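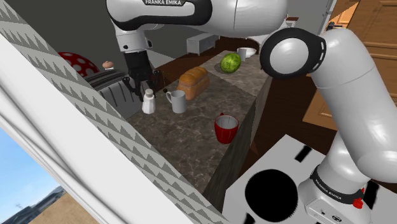

Kitchen counter task, simulated Franka arm, gripper by the toaster.

Droltik Counter Chores
data card / readme, keep in sync with the loader notes

Short version

Simulated kitchen chores for one arm with a two-fingered gripper. Rendered, no real kitchens in here. Put together at Wadside to get a straight answer on whether a policy can tidy a worktop yet. Answer so far: bits of it. See Results.

What's in it

12 chores, 100 demos each for training. Separate test layouts, 70 per chore, never used for training, please keep it that way.
Every demo has rendered views, joint positions, gripper state, the instruction as text, and a success flag set by the simulator.
Things on the counter are ordinary breakfast clutter. Mugs, bread, toaster, salt shaker, a bowl, the watermelon. Positions get shuffled per layout, so do some of the colours.

The chores

Pick up a mug and put it down by the toaster
Swap two mugs
Salt shaker next to the bowl
Small cup into the bowl
Bread off the counter and onto a board
Slot a slice in the toaster
Push the toaster lever
Clear a space in front of the toaster
Line up everything with a handle
Bowl to the front edge, not over it
Watermelon to the left, any method
Full tidy (instruction lists where each thing goes)

Full tidy is long. Demos for it run to several times the length of the others so watch your memory if you batch them together.

How it was collected

Teleoperation in the sim, then replayed with randomised lighting and textures. Failed attempts dropped, except in full tidy where we kept the recoveries (operator knocks somthing, puts it back, carries on). Useful, we think. Flagged as recovery in the metadata so you can filter them out.

Instructions were typed by hand, then reworded. Some of the rewordings are a bit odd. "Relocate the drinking vessel" is a real one, sorry.

Results

Baseline is the Plilteo policy, trained on everything, default settings. No tuning per chore.

Good: single mug pick and place, salt shaker, small cup to bowl. Mostly works, even with the clutter moved.
Patchy: swapping mugs. Picks the first one fine, then has nowhere to put it and hovers. Mug handles cause trouble too, when the handle points away from the gripper it tends to grab the rim and tip the thing over.
Bad: toaster slot. Slice goes in at an angle and jams, or lands on top. Lever is better than the slot but it shoves the whole toaster along the counter about half the time.
Very bad: full tidy. No clean runs on the test layouts. It'll do the first few items then start again on one it has already moved.
Watermelon: too wide for the fingers, so it's a push. Policy has learnt to push. It has not learnt to stop.

So if you came here asking can a robot do the breakfast things, no, not in our sim, and the sim is the easy version. Nothing is wet, nothing is sticky, mugs don't break. Would not read a high score on this as "ready for a kitchen". One chore at a time with a forgiving target is where we are.

Known problems

Success flag on "line up" is too strict. Fix in progress.
116 demos have the instruction for the wrong mug colour. Listed in the errata file, skip them or swap the text, either works.
Crumbs aren't simulated. Nor is toasting.
Gripper sometimes clips into the bread. Contact model, known, not going to be fixed in this version.
Friction on the marble texture and the plain one is identical, only the look changes. Don't draw conclusions from it.
Bowl edge chore: simulator counts it as a success if the bowl is teetering. We check again after a short wait but a few got through.

Using it

Unpack, point the loader at the top folder, pick a chore by its short name. Loader wants the Xue sim installed even if you only want the images, annoying, will split it out at some point.
Test layouts load read-only. If you need a validation set take it out of the training demos.
Report per chore, not just the average. The average hides the toaster.

Not for

Safety claims of any kind. Anything near people, there are no people in the data. Hot things, knives, glass. Two-armed setups, though you could probaly use the images.

Changes

November: added recoveries to full tidy, re-rendered the toaster chores, dropped the old lever demos (lever was the wrong height).
Before that: first release, eight chores, no rewordings.

To do

Drawer chores. Wiping, if we can get a cloth to behave. Same counter with a real arm for comparison, needs bench space and somebody to reset the mugs.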